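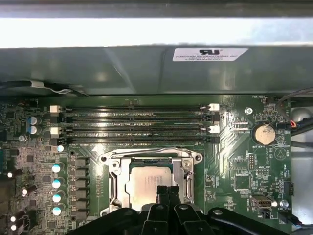 A CPU socket is the part of a computer motherboard that holds the processor and connects it to the rest of the board. It lets a processor be fitted or replaced without soldering. Sockets are found on most desktop and server motherboards. Many laptops and nearly all phones have the processor soldered down permanently.

The socket carries electrical signals and power, lines the processor up with its contacts, and takes part of the load when a heat sink is mounted on top. On many boards it is surrounded by a metal retention bracket with a hinged lever.

Types of socket

Sockets are usually grouped by the kind of contact they use.

In a pin grid array (PGA) socket, the pins are on the underside of the processor and fit into holes in the socket. Most PGA sockets for desktop computers have a small lever at one side. When the lever is up, the processor drops in under its own weight. Lowering the lever slides the contacts against the pins. This arrangement is called zero insertion force, or ZIF.

In a land grid array (LGA) socket, the pins are in the socket and the processor has flat gold-colored pads, called lands. The processor is pressed down onto the pins by a metal frame or load plate. LGA became the usual choice for server boards during the decade after 2000 and later spread through most of the desktop market. The number of contacts rises with the number of memory channels and expansion lanes the processor supports.

A ball grid array (BGA) is sometimes listed with the other two, but a BGA processor is normally soldered to the board and has no socket.

Parts

The socket body is a molded plastic block fixed to the board. Its contacts are soldered to the board from below. Small notches or raised keys along the edges match cutouts in the processor substrate, so that the processor seats in only one direction. A small triangle at one corner often marks the position of the first contact.

The load plate is the hinged metal frame that closes over the processor. It presses on the edges of the processor's metal lid, called the heat spreader, and leaves the middle of the lid open so that the heat sink can touch it.

The load lever is a bent wire or rod that locks the load plate. Smaller sockets have one lever. Larger server sockets often have 2, one on each side, which must be opened and closed in the order given in the board's manual.

A backplate may be fitted on the underside of the board to keep it from bending. Heat sink mounts may use holes through the board or threaded posts that belong to the socket assembly.

Position on the board
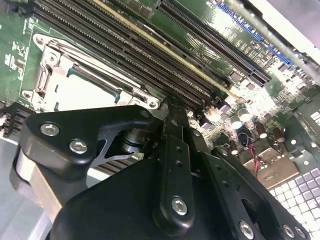
Memory slots are placed close to the socket on nearly all modern designs. In these systems the memory controller is inside the processor, and short, evenly matched traces are needed for the signals to arrive together. Expansion slots can sit farther away.

The power delivery circuit is also close by. It turns the supply voltage into the much lower voltage the processor needs. Its main parts are switching transistors, capacitors and chokes, the last of which often look like small square blocks in a row. On server boards the direction of the memory slots and the heat sink fins is normally chosen to suit the airflow through the chassis.

Installing a processor

The steps vary with the socket. For a typical single-lever LGA socket they are as follows.

Disconnect the power and touch bare chassis metal, or wear a grounded wrist strap.
Press the lever down and slightly outward to free it from its catch, then raise it fully.
Lift the load plate.
Hold the processor by its edges and match the triangle and notches to the socket.
Lower it straight down. Do not slide it.
Close the load plate and return the lever to its catch.

Some resistance in the lever is normal on an LGA socket. Protective plastic covers are kept for later use, as an empty socket should be covered whenever the board is stored or shipped.
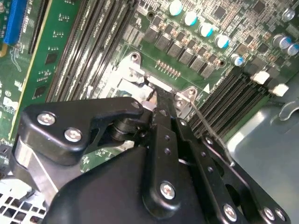 Metal CPU socket bracket with lever wire on a server motherboard.

Removal follows the same steps in reverse, after the heat sink has been taken off. Old thermal compound can hold a heat sink tightly to the processor. On PGA systems this may pull the processor out of a locked socket, so the heat sink is usually warmed by running the computer for a few minutes first, then twisted gently before lifting.

Damage and repair

Bent pins are the most common fault. On an LGA board they show up as a break in the regular pattern when light is held at a low angle. Symptoms include a missing memory channel, an expansion slot that does not work, or a board that does not start at all. One or two pins can sometimes be straightened under magnification with a fine needle. Badly damaged sockets are replaced with hot-air or infrared equipment, and the cost is often more than a used board is worth.

Thermal compound in the contacts is a second problem. Isopropyl alcohol and a soft brush are used to clean it out, and the board is left to dry fully before power is applied.

Reuse and recycling

Retired server boards are often stripped for parts. Processors and memory modules are removed first because they are easy to test and resell. Boards with no resale value go to recyclers, who recover copper, gold and other metals from the connectors and traces.

See also

Heat sink
Motherboard
Memory slot
Thermal compound

This page was last edited on September 17, 2022.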